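23 January 2023 – alcohol breath meters, bench check

Ran the Ruchti against the Mademow again, 20 puffs each from the 100 reference bottle. The Ruchti averaged 132, so by its account the bottle should not drive home. The Mademow stayed put. 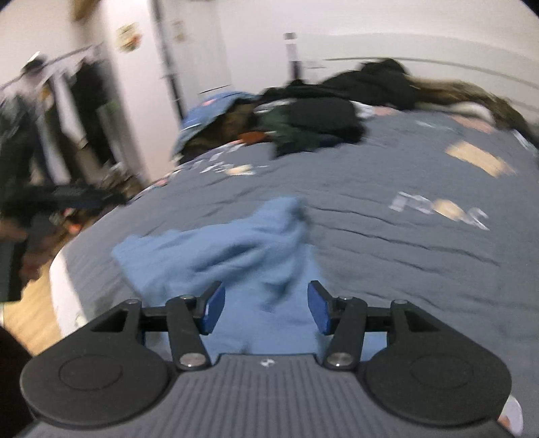
Tatstead wrote back that 132 is fine for a bar-top unit, as it only has to scare people. Not a standard I can find in the manual.

Swapped the mouthpiece, let it warm up longer, same result. The counter says almost 1,032 tests since August – a busy life for something sold as "occasional use." Suspect the sensor is worn out. 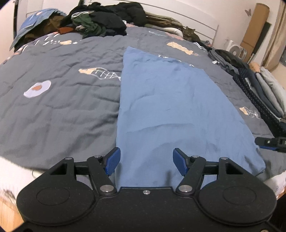 Nutidmont would like the raw readings before anyone orders a new sensor, and asks that they be typed this time. Fine. Typing them tonight.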